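Sunday, 9:40 p.m.
Posted by the Ruddock Street diarist

Well, I did it. I finally cleared out the bedroom closet, the one I've been shutting with my hip ever since we moved to Brirkton. I started after breakfast with a cup of coffee and a roll of trash bags and figured I'd be done by lunch (ha!). It was dark by the time I found the carpet.

I had three dresses with the tags still on, a blazer from my Plaveck office days that wouldn't button if you paid me, and so many tank tops. Why do I keep buying them? I think every summer I forget I own any, and off I go again. I kept the ones that still feel nice and put the rest in the donate bag before I could change my mind. 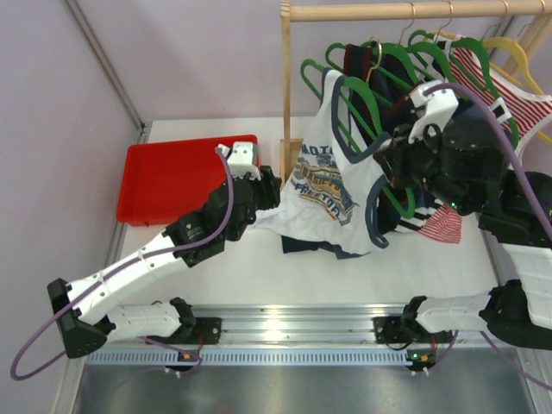 My sister called in the middle of all this and told me to turn every hanger backward, then flip it once I've worn the thing, and whatever is still backward by December has to go. I love that! I did the whole rail right then with the phone under my chin.

Oh, and I found 32 dollars in a raincoat pocket, so dinner was noodles from Asura, extra dumplings. My back hurts and there are 2 bags by the front door waiting for a ride to the thrift store. The shoes are still under the bed. I'm not looking at the shoes tonight.

Comments

marlo_k: The hanger thing got me to give away half my sweaters. Be strong!

Tansy: Keep one of the dresses. You'll get invited somewhere the minute it's gone.

quietporch: Please do the shoes next, I need someone to go first.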